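Nestor Agbayani @nestor_agbayani
A thread on soap dishes, drainage, and why the bar on your sink turns to paste. I have been testing these for the Tavton household desk since December. 1/

The problem first. A bar of soap that sits in its own water absorbs it from the bottom up. The underside goes soft, sticks to whatever it is resting on, and a layer of it stays behind when you pick the bar up. That layer is soap you paid for. 2/

So a dish has one job: get air and an exit path under the bar. Everything else (color, shape, whether it matches the towels) is decoration. 3/

Method. Same soap throughout, a plain Furtado bar, 150 grams, bought in one lot. Each bar got 14 wettings a day at fixed intervals. Five seconds under the tap, ten turns in the hands, back on the dish. Weighed each morning at 7:00 after a night of drying. 4/

I did not do all the wettings myself. Inès Lebrun took the afternoon shift and kept the log. 1,576 entries in the spreadsheet. Three were unreadable and were thrown out. 5/

Dish types tested:
Flat ceramic, no holes
Ceramic with ridges
Wooden slats
Wire rack
Diatomite slab
Two-piece plastic, tray over base
6/

Flat ceramic was the worst, as expected. By day four the bar had to be pried off with a thumb. It also leaves a ring that needs hot water and a scraper. If you own one, put keys in it. 7/

Ridged ceramic is better, but only if the ridges are tall. Under 3 mm they fill with residue and then you have a flat dish with extra cleaning. The Nalix one we bought had ridges of 2 mm. 8/

Wooden slats: good drainage, poor lifespan. The finish began to lift at the slat ends in week five. Fine if you oil them. I don't know anyone who oils a soap dish. 9/

Wire rack: best numbers of the whole group. Lowest morning weight, least loss. Also cuts grooves in the bar, which some people hate, and drips straight onto the counter unless you put a saucer under it. 10/

Diatomite: very good for two weeks, then the pores clog with soap and it behaves like the flat ceramic. You can sand it back. Over 70 strokes with fine paper to get ours working again, and the dust goes everywhere. 11/

Two-piece plastic is what most people buy, so more detail on it. The water is meant to leave the tray and collect in the base. Whether it does depends on the tray floor. 12/

A flat floor is the weak point. The bar covers it, water is held underneath by surface tension, and the base stays dry while the bar sits in a film. Sloped sides don't help much if the bottom is level. 13/

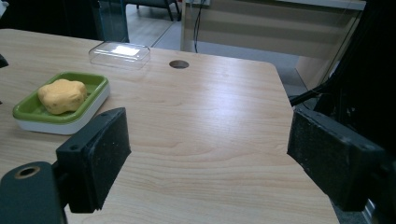 Nestor Agbayani
Household testing, Tavton

Green tray with a flat inner floor, white base, on the work table. Same layout as the weak type in 13/. The sides slope, the floor doesn't. 14/

The other thing to check is how much of the floor is covered. With something taking up half the tray, you still have open area for evaporation. With a full-size bar wedged end to end you have almost none. Buy one size larger than looks right. 15/

Cheap fix for a flat floor: two rubber bands around the tray, spaced 2 cm apart, bar on top of the bands. In our test this cut overnight water retention nearly to ridged-ceramic levels. Replace the bands when they go sticky. 16/

Lids. Some travel dishes come with a clear plastic one. Leave it off at home. A closed lid over a wet bar is a humidity chamber. Put it on for the suitcase and take it off when you arrive. 17/

Cleaning. Pull the tray out of the base once a week if it comes apart. The residue in the base is mostly soap and hard-water scale, so hot water first, then white vinegar, then rinse. Don't mix the vinegar with bleach. 18/

Several replies asking about liquid soap. Different test, different desk. Odette Lacroix did pump bottles last spring and her thread is on her page. 19/

Also asked: does the brand of soap matter? Yes, a lot. Bars high in glycerin pull in moisture from the air and will soften on any dish. We used one bar type so the dishes could be compared with each other. Your weights will differ. 20/

Correction to 8/: the Nalix ridges measured 2.2 mm with calipers. The 2 mm figure was from the box. Ranking unchanged. 21/

Next up is sponge holders, suction cup against adhesive hook. The tile panel is already mounted. If you have one that stayed on the wall for more than a year, send me the model. 22/22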